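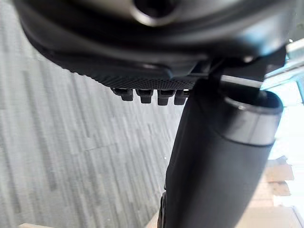
Robot Cell Technician (one arm, one person, one very patient manager)

Plollthorpe, full time, start in November

MacLeod is looking for someone to look after a robot arm. It has a wrist, a gripper and a long list of opinions about cable routing. The last technician, Lukian Dmytriv, has moved to our Skanumham office and would like it known that he left the cell in working order.

What you'll do

Mostly, keep the thing running. You will check the wrist bolts, grease what the manual says to grease, and leave alone what it says to leave alone. Every 2,000 hours the wrist gets a full inspection, which takes a day if the connectors cooperate. Allow two.

After any wrist work you will re-zero the joints, run the test path at low speed and write down what you did. "Fixed it" is not a log entry. We have 14 of those already.

You'll also train four operators to tell a fault code from a suggestion.

What we want from you

Some hands-on time with industrial or collaborative arms. Any make is fine. You should be able to read a wiring diagram, use a torque wrench as intended and lock out the power before putting your fingers anywhere interesting. Scripting helps – the calibration routine was written in a hurry and reads like it.

What you get

A permanent contract, day shifts, paid training and your own tool cabinet, with a key. The coffee is free and priced fairly.

How to apply

Send a resume and a short note about the worst repair you've inherited to Geum-ok Wi in hiring. Interviews are held in person with Dirk Verbruggen, who will hand you a hex key and ask you some questions. Calls about the job are welcome any Monday after 13:00.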